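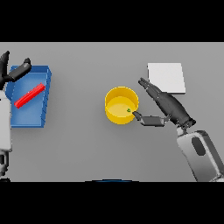 I'd been wanting to talk to the woman behind Rament for ages (it's the little repair café above the market in Winadow) and she finally gave me an hour and a very large pot of tea.

She started with toasters. "Everyone brings a toaster first," she told me. "Then they come back with the thing they're really sad about." In August that was a music box from Cirnum, carried over on two buses in a bobble hat. She had it playing again by closing time!

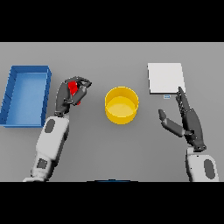 I asked whether she'd ever trained for it. "No! I took my mum's radio apart when I was five and got a telling-off." She still charges nothing, though there's a tin by the door, and last month it covered the rent with 53 pence left over. I had to put my biscuit down at that.

What she can't stand is glue. "Give me a screw any day. Glue is just someone telling you to go away."
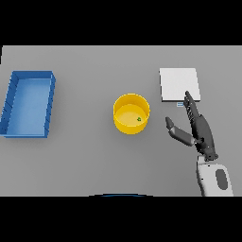 Getting there

Up the stairs next to the Qin bakery, Saturday mornings. The 170 bus stops opposite. Bring your own plug adaptor if it's a foreign gadget.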